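2023년 4월 18일
작업실 노트 / 장비 구매 건, 계속

예산표 버전이 또 올라갔다. 파일 이름에 '최종'이 두 번 들어가면 경험상 한 번은 더 고친다. 오늘 쓴 건 '최종_최종_수정'이다. 나중에 이걸 열어볼 사람에게 미리 위로를 보낸다.

현재 상황부터. 3월에 Ingeborg Görtz가 올린 1차안은 팔 하나, 그리퍼 두 벌, 카메라 마운트, 작업대까지 한 묶음이었다. 본부에서 돌아온 답은 "항목을 나눠 주세요" 한 줄. 그래서 나눴더니 이번엔 "왜 이렇게 항목이 많나요"라고 한다. 둘 다 같은 사람이 보낸 메일인지 확인하고 싶었지만 참았다.

견적 비교

Tralham: 가장 먼저 왔고 가장 짧다. 본체 가격만 있고 케이블, 컨트롤러 거치대, 비상정지 스위치가 전부 별도. 별도라고 쓴 글씨가 본문보다 작다. 납기 19주. 숫자를 잘못 읽은 줄 알고 다시 물어봤는데 맞다고 한다. 그 사이에 학생 한 명이 들어와서 배우고 나갈 수 있는 기간이다.

Borbély: 비싸다. 대신 보증이 36개월이고 손가락 패드를 소모품으로 인정해서 첫해분을 포함시켜 줬다. 패드가 소모품이라는 사실을 인정하는 업체가 이렇게 드물 일인가. 담당자가 전화를 받는다. 이 항목에 가산점을 줄 방법이 평가표에 없어서 비고란에 적어 두었다.

Istus: 그리퍼만 취급. 최소 주문 수량이 있어서 우리 규모로는 애매하다. 남는 건 다른 방에 팔라는 조언을 영업 담당자에게서 들었다. 우리가 대리점이 되는 건 올해 계획에 없다.

내 의견은 팔은 Borbély, 손가락은 Istus 규격에 맞춰서 자체 가공. Khôi는 반대. 자체 가공하면 결국 본인이 가공하게 된다는 것이 반대 이유의 전부인데, 반박할 수가 없다. 지난번 어댑터 플레이트도 그렇게 됐다.

소모품 쪽

패드 사용량을 다시 계산했다. 1차안에는 연 200개로 잡혀 있는데, 이건 매끈한 블록만 집던 시절의 숫자다. 지금처럼 철사나 관 종류를 만지는 과제가 늘면 300개는 있어야 한다. 표에 그렇게 고쳤다. 본부가 "왜 늘었나요"라고 물을 것이므로 답변을 미리 써서 같은 폴더에 넣어 둠. 답변 파일 이름도 '최종'이다.

케이블 타이, 벨크로, 절연 테이프는 한 줄로 합쳐 '정리 자재'라고 적었다. Ingeborg가 '잡비'라는 단어를 쓰면 반려된다고 알려줬다. 같은 물건, 같은 가격, 다른 이름. 행정이란 명명법의 한 분야인 듯하다.

교육비 항목은 뺐다가 다시 넣었다. 업체 교육은 이틀짜리고 첫날 오전은 회사 연혁이라고 들었다. 그래도 넣는다. 빼면 다음 해에 넣을 근거가 없어진다는 Ingeborg의 말에 졌다.

집 안 물건 과제용 예산

이게 오늘의 본론인데 늘 그렇듯 맨 뒤로 밀렸다. Rarari 과제(세탁실, 거실, 책상 주변 물건 다루기)에 쓸 소품 예산이 1차안에 통째로 빠져 있다. 팔은 몇 달에 걸쳐 비교하면서 그 팔이 집을 물건은 누군가 집에서 가져오겠지 하고 넘어간 것이다. 소품 줄을 새로 만들었다.

- 빨래 건조대. 관 굵기가 다른 것으로 두 종류. 접히는 부분이 헐거우면 안 됨.
- 관절 있는 금속 스탠드. 받침이 무거운 것.
- 끝 마개 여분. 건조대 다리 끝에 끼우는 것. 사라지는 속도가 볼펜과 비슷하다.
- 무광 스프레이. 반사가 심한 물건용. 단, 다 뿌려 버리면 과제의 의미가 없으니 절반만.
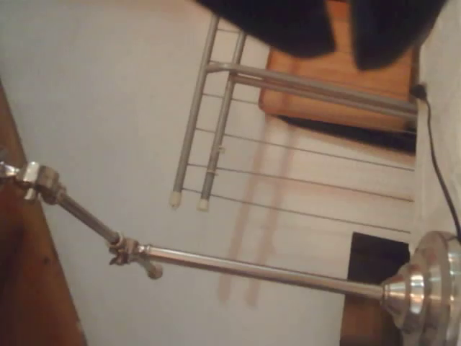 광택 문제는 따로 적어 둔다. 반짝이는 금속은 주변 색을 그대로 받아서 물건 경계가 어디인지 카메라 입장에서 판단하기가 까다롭다. 얇은 철사는 더하다. 그림자가 철사보다 굵게 나오는 경우도 있고, 조금만 흐려도 선 하나가 통째로 배경에 묻힌다. 그래서 카메라 줄은 깎지 않기로 했다. 해상도 한 단계 낮추면 예쁘게 맞아떨어지는 금액이 나오지만, 그 돈을 아껴서 나중에 철사 찾는 데 사람 시간으로 갚게 된다. 본부용 문구는 "세형 물체 인식 성능 확보". 철사라고 쓰면 싸 보인다고 한다.

조명도 비슷한 얘기. 확산판 한 장을 추가했다. Khôi는 흰 천이면 된다는 쪽. 천으로 먼저 해 보고, 안 되면 확산판을 주문하기로 했다. 예산표에는 확산판으로 적혀 있음.

그리퍼 손가락 폭도 다시 볼 것. 관 두 개가 나란히 붙은 물건에서는 넓은 손가락이 옆 관을 건드리기 쉽다. Istus 카탈로그에 좁은 형이 있는데 가격이 더 높다. 재료가 덜 들어가는데 왜 더 비싼지 문의 메일을 보냈고, 답은 아직 없다. 좁은 형 한 쌍만 먼저 사서 시험하는 쪽으로 적어 두었다.

할 일

- Borbély에 분할 납품 되는지 확인 (나)
- Tralham에 거절 메일. 정중하게. 내년에 또 견적 받아야 함 (Ingeborg)
- 건조대 가격 조사, 배송비 포함으로. 큰 물건이라 배송비가 본체를 따라잡는다 (Khôi)
- 손가락 가공 여부는 보류. Khôi가 결재 라인에 없는 동안 몰래 통과시키지 말 것. 이건 Khôi가 직접 적어 달라고 했다.
- 소모품 300개 근거 자료에 패드 마모 기록 붙이기. 기록이 벽에 붙은 종이 한 장이라 먼저 옮겨 적어야 함.
- 예산표 파일 이름 통일. 날짜로 하자고 합의했고, 합의문 파일 이름은 '파일명규칙_최종'.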